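Opinion > Household > Clutter

14 comments | 200 shares

In Defense of the Cable Drawer

Every few months somebody publishes a list of things you should throw out this weekend, and every few months the list includes old cables. Expired spices, single socks, cables. I have read over 1000 words on the subject in one sitting, in a waiting room, and came home feeling accused.

I would like to speak up for the cables. They ask for very little. They want a drawer, and every so often they want to come out onto a table and be looked at.
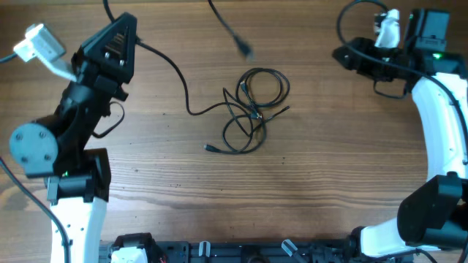
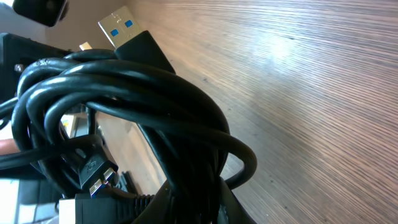 Hrefna Þrastardóttir wrote in after my last column to say that she threw out all of hers in July and has not missed one. She keeps one charger by the bed and another in her coat, and she suspects people like me of being in love with a past in which printers mattered. If a wire has been in a drawer for 3 years, she says, it has already left you.

I take the point about printers. But consider the plug on the end of that black USB cord, the wide Micro-B sort with the split tip. Very little that I own will accept it. My Tzanetos backup drive will, and will accept nothing else, and the drive has all the pictures of my sister's wedding on it, along with a folder called "misc" that I am afraid of. Throw out the cord and the drive is a paperweight. You can buy another, of course. I tried. Mokwood had a bin of them once and now sells candles. The Clasar website offered me 2 very similar ones, with reviews from people who had ordered the wrong one.

What the decluttering people have right is the tangle. Put a cable away straight and it comes out in loops, hugging its neighbors. I have used twist ties, bread clips and a Gasska organizer with little elastic straps, which is now itself in the drawer, tangled.

Still, I don't see why a thing has to be tidy to be kept. My tax papers aren't. Nor is the garage – and no one has ever told me to throw out the garage.

So mine stay, including the one with a round end that fits nothing in the house. I tried it on the old answering machine last night and it was close.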